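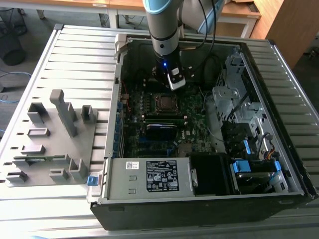
Figure 11.1 Arm with wrist-mounted camera over an open desktop computer.

Chapter 11
Comparing Grippers and Cameras

A gripper that performs well on a supplier's test bench may perform poorly inside a crowded case. Chapter 10 dealt with the choice of an arm. This chapter considers what is fitted to the end of it, and how two or more candidates can be compared fairly.

The main case study is drawn from the Masilela trials, directed by Shireen Pillay, in which 2 gripper designs were tested on the same computer repair tasks. Each design completed 400 attempts, and the full record runs to 844 pages. Students should read the trial rules in Section 11.2 before turning to the results.

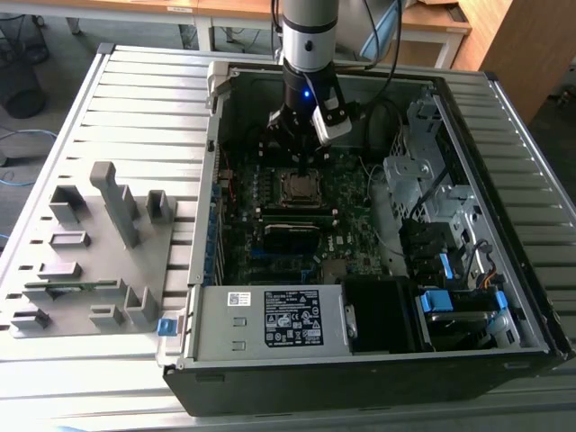 Figure 11.2 Parallel gripper above the processor socket, fingers pointing down. The fixture plate is at left.

Three terms recur throughout. Reach is the space the tool can enter without touching its surroundings. Clearance is the gap left on either side of the fingers – a value that changes as they open. View is the part of the work the camera can see at a given wrist position.

Section 11.1 defines these measures. Section 11.3 applies them to camera placement, following the method of Silvan Hämmerli.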